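Budgeting for the second arm, part 3: the mount

I have put off this line item since August. The arm itself was the easy part. Cinar quoted, I argued over freight, and the number settled. What I had left as a single row called "mounting, misc." has since become the largest unknown in the spreadsheet.

There were two candidates. Markik sells a steel floor column with a levelling plate. Mridha will fabricate a plain cube pedestal to whatever height you send them. The column is $1,000 before tax and the cube is $247 less. Neither price includes anchors. Both assume you know the height you want, and I didn't.

Height is where I got it wrong the first time. The bench unit in Jorkton was set by eye and sits too low to clear the rim of anything placed near its base. Correcting that would mean new bolts, a new plate and most of a Friday. I wasn't prepared to pay for the same error twice, so I modelled the room before ordering. 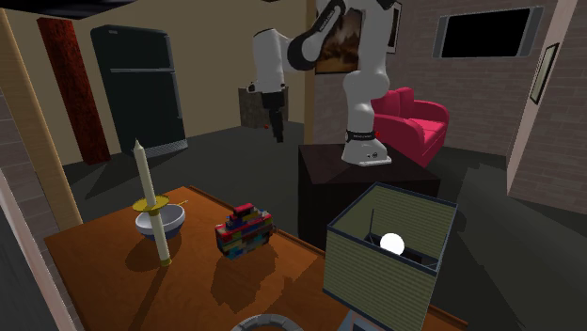 Simulated layout with the cube pedestal. Gripper over the crate, table in the foreground.

The furniture is stock assets, apart from the positions, which I set myself. What I wanted from the model was reach and approach angle. With the base on a cube, the arm can go up and over, then come down on the crate with the fingers vertical. That is the pose I need for bin work, and it is the one the bench unit can't manage.

I ran the crate pick at two pedestal heights, 45 cm and 52 cm. At 45 the elbow came close to its joint limit on the far corner of the crate. At 52 it had margin on all four corners. The column would do the same job, but its levelling plate has more travel than my slab calls for, and I'd be paying for adjustment I would use once.

So the cube, at 52. Revised rows:

Pedestal, Mridha: $753
Anchors and grout: $45
Cable tray: carried over from part 2, no change
Gripper fingers: deferred

The fingers are deferred on purpose. The model uses a plain two-finger gripper and I have a comparable one in a drawer. If it can't hold the small parts I'll revisit it next quarter.

One thing still open is mass. Mridha lists the cube empty and leaves the fill to the customer. Sand is cheap but a nuisance to move, and concrete is permanent. I've asked for the base plate drawing so I can work out the tipping load at full extension. Once that arrives I'll post the figures and place the order.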